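From: Nobuhle Motaung
To: Dekbridge manipulation list
Subject: Re: Drawer results, grey vs colour wrist views

Hello all,

Replies to Marietjie's questions are further down, under her text. First the results in more detail than I gave in my last message, as several people have asked for them.

Marietjie Oosthuizen wrote:

> Thanks for the drawer numbers. Before we copy the method at
> Gutness I would like to understand three points.
>
> 1. You say the wrist view in grey does as well as the wrist view
> in colour. Does that include the approach, or only the part after
> the handle has been gripped?
>
> 2. How do you decide that a drawer counts as open? Our own script
> checks the joint once, at the end of the episode, and I suspect it
> lets through cases where the drawer was knocked open.
>
> 3. What does the second arm do while the first one pulls? In our
> runs it drifts, and we have never agreed whether to punish that.
>
> Marietjie

The method is the one Lleucu Trevor wrote up in the Trultedbridge notes. We train one policy in simulation with two kinds of view, a wide one from the robot and a close one at the wrist. During training the wrist view is blanked out at random for 16 steps at a time. The idea is that the policy must learn to do without it for a short while, and should then lean on it only when it has something to offer. The kitchens are generated, so cupboard colours, floor types and the position of the fridge change from one layout to the next. We trained on 4000 demonstrations and tested on 500 episodes, spread over 50 layouts that were kept out of training. 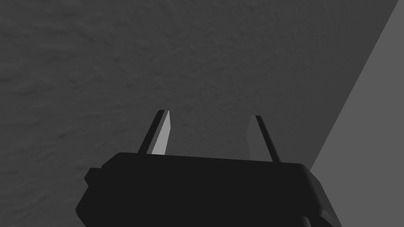

Wrist views carry very little information for a good part of each episode. Before the handle comes near, the policy gets its own gripper and a stretch of background, and that is all. With the fingers wide apart and nothing between them but rough dark grey surface, there is no cue there for which way to move. Blanking such a view should cost nothing, and in our runs it cost nothing we could measure. The cost comes later, in the last short stretch before the fingers close. If the blank period falls there, the gripper tends to close early and slide off the front of the handle.

We ran four versions on the same test layouts: colour wrist view, grey wrist view, each with and without blanking. The two versions trained with blanking beat the two trained without. Colour against grey made no difference that I would defend. The gap between them was smaller than the gap between two training seeds of the same version, so please don't quote it in either direction. Zodwa Hendricks is running more seeds on the Magagula cluster and will post the full table when they finish.

Now to the three points.

1. Approach or pull

Both are included. An episode starts with the robot away from the units and both arms in their start pose. If you score only the part after the grip, all four versions look nearly the same, and I think that is why your earlier comparison came out flat. Most of our failures happen before there is any grip at all. I would score the two parts separately and report both.

2. What counts as open

We had the same trouble as you. The check now has three conditions: the drawer joint must be past the threshold, the gripper must be in contact with the handle at that moment, and both must hold for 16 steps in a row. A drawer that was knocked open fails on the second condition. One that springs back fails on the third.

The change lowered all our scores, including the ones in my first message, which used the old check. Please use the new ones. Tsehay Kumsa rescored the old logs, so there was no need to run anything again. The script reads the logs only and should work on yours if you save contacts at every step. If you save them less often than that, it will undercount.

One case is still open. In some layouts there is an object in the drawer, and now and then it jams against the cabinet as the drawer comes out. We count those as failures for now, though the policy has done nothing wrong. I would be glad to hear what others do.

3. The second arm

We do not punish drift. We tried a small penalty and the policy learned to hold the second arm stiff and close to the body, where it got in the way of the drawer front on low units. Without the penalty it usually settles somewhere beside the drawer. The left arm has the handle in the frame below and the right one is up in the air next to it, gripper open, touching nothing. I am happy with that. We do end the episode if the idle arm hits the furniture hard, and the force limit for this is in the config file under the contact settings.
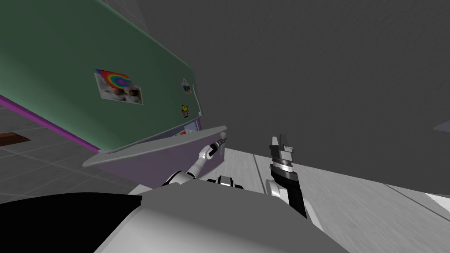 What is still to do

Tsehay is moving the blanking from a fixed length to a random one. The fixed length was a guess of mine and I have no argument for it.

I want to test fridge doors with the same policy and no further training. They swing where drawers slide, so I expect poor results at first, but it would tell us how much of the approach carries over.

Lleucu has asked for the failed episodes to be sorted by cause before anybody changes the training again. I have done the first 50 by hand. Early closing is the largest group, followed by the gripper going to the wrong handle where two drawers sit close together. The sheet is in the shared folder and anyone on the list may add to it. Please put your initials against the rows you fill in.

Marietjie, if you send me one of your log files I will run the new check on it and return the output, so you can see whether the formats match before you change anything at your end.

Regards,
Nobuhle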